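Candimura Opens Its Hand-Held Teaching Program to Workshops and Repair Shops

SEKEMBERG, December – Candimura, the Sekemberg company that helps small businesses put robots to work on soft and awkward items, is very happy to announce that its hand-held teaching program is now open to outside shops, after a long and friendly trial with the glove and sportswear maker Šindelář at its finishing room in Zedesby.

The idea will be familiar to anyone who has ever taught a new coworker. A person picks up a light gripper, carries it to the table and does the job with it, just as they would like the robot to do it later on. The gripper records what its own camera sees and how its fingers open and close, and those recordings become the lessons the robot learns from. There is no code to write and no arm to steer around the room, and most people are comfortable with it before their first coffee break (a few take until the second, and that is perfectly all right!).

"I have spent a good part of my working life watching people try to explain in words how they pick up a piece of cloth, and it is terribly hard to do," said Mirela Holanda, who leads the teaching program at Candimura. "Then you hand them the gripper and they simply show you. They slow down a little, they find the spot they like, they pinch, and you have it. I still get a thrill out of it every time."

At Zedesby the trial was all about gloves, and fingerless cycling gloves most of all. A glove is a tricky thing for a machine, as the padding wants to fold over on itself, the short finger openings bunch together, and the thin fabric between them wrinkles as soon as it is touched. Over the course of the trial, four people from the finishing room recorded 397 demonstrations between them, picking gloves up, turning them over and laying them flat for inspection.

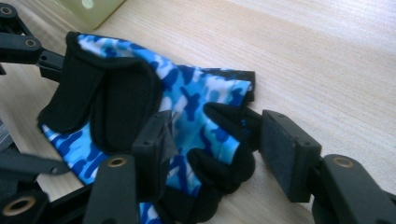

What the Finishing Room Taught Us

Many of the best lessons came from the people doing the showing. The early recordings were all very tidy, with every glove laid out nicely before the gripper came near it, and the robot that learned from them was lost the moment a glove landed in a heap. The team at Zedesby suggested dropping the gloves on the table any old way and starting from there, and that is now how every new Candimura customer is asked to begin.

"We were a bit shy about it at first, I will admit, and we kept stopping to apologize when a glove slipped," said Gianni Sala, who runs the finishing room for Šindelář. "Mirela told us to leave the slips in and just carry on and pick it up again, so that the robot would see how a person gets out of trouble. After that everybody relaxed, and we had people asking for another turn."

For jobs where a person cannot easily stand at the table, Candimura also offers a remote station, from which the robot arm is guided from across the room. The two kinds of recordings can be used side by side, though the company recommends starting by hand whenever there is space to do so.

Joining the Program

The program is open to workshops, laundries, repair shops and small makers of clothing and sports gear. Each shop that joins will receive two hand-held grippers on loan, a day of practice with a Candimura teacher, and help in sorting its first recordings. There is room for up to 50 shops in the first round, and visits to the Sekemberg workshop can be arranged through the Candimura front desk, mornings preferred.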